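I have become a tray person, and I'd like to make the case for it. Carrying cups out one at a time is silly – you make five trips and sit down last. 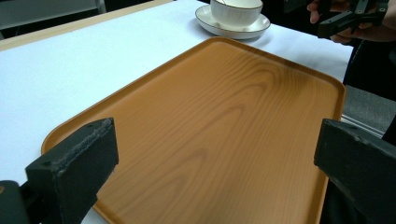

The tray, with a cup and saucer behind it.

Yes, the wood grain is printed. I don't care! It has a proper raised rim, and it looks warm on a white tablecloth. My aunt kept a real oak one that nobody dared put a glass on – what good is that?

Filed under: Home Opinions

2 comments

Shobha Lobo: Team printed grain. Mine is out all day.

Tolera Gebreyes: Handles or no tray, sorry.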